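Program diary, 28 March 2023

The Hostmont bicycle lending program entered its second month of public service this morning. The office opened the lot on Alexiou Street at the usual hour, and 162 members were on the register at the start of the day. The target for the end of April remains 200.

The first item of business was the docking station outside the library. Members have reported that the bicycles are difficult to release when the key is inserted at an angle. The supplier, Vatance, was informed by telephone and has agreed to send replacement locks. Until they arrive, members are asked to use the station at the train depot or to call the office.

I made the ride from the depot to the town hall myself before noon, as the duty roster requires of each staff member once a month. The trip took about 4 minutes longer than the printed schedule allows. Most of the delay occurred at the Drakel Bridge crossing, where the signal favors motor traffic and the bicycle lane ends short of the corner. The bicycle itself was in fair order. The seat post slipped once and the front basket rattled – both faults were entered in the repair book.

Mr. Filippos Theodorakopoulos of the town's streets department visited the office after lunch to discuss the crossing. He stated that repainting the lane could be done this spring, but that any change to the signal would need a separate request. The request form was completed while he was present and will go out with tomorrow's mail. He also asked whether members would accept a longer rental period on weekends. The question has been raised before and will be placed on the April agenda. 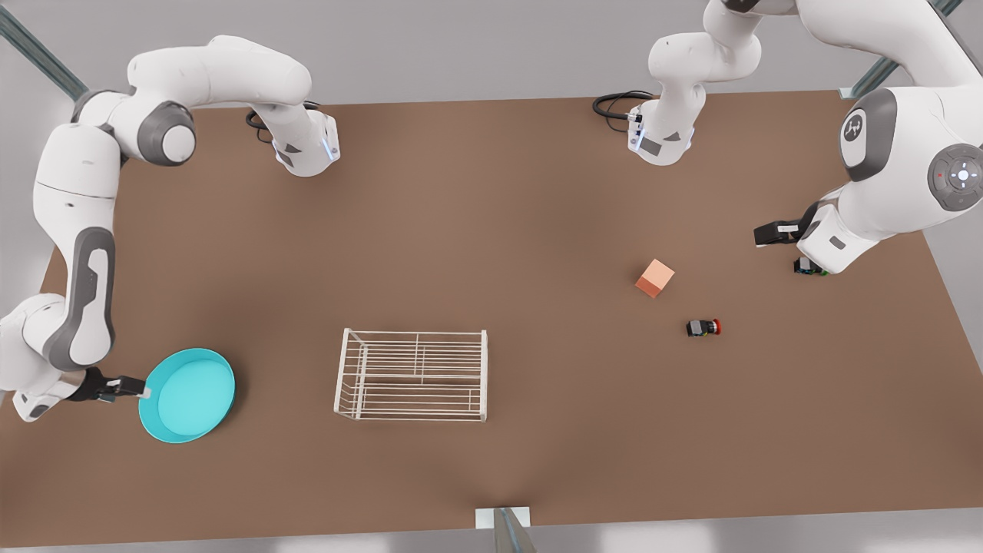

Two white robot arms over a brown tabletop. Computer rendering.

Two membership applications were returned for missing signatures. Late fees were waived for one rider who had found the depot station full and waited there for a free dock. The rule on full stations should be printed on the back of the member card at the next order.

The lot was locked at six. One bicycle was still out on loan, due back by eight at the depot.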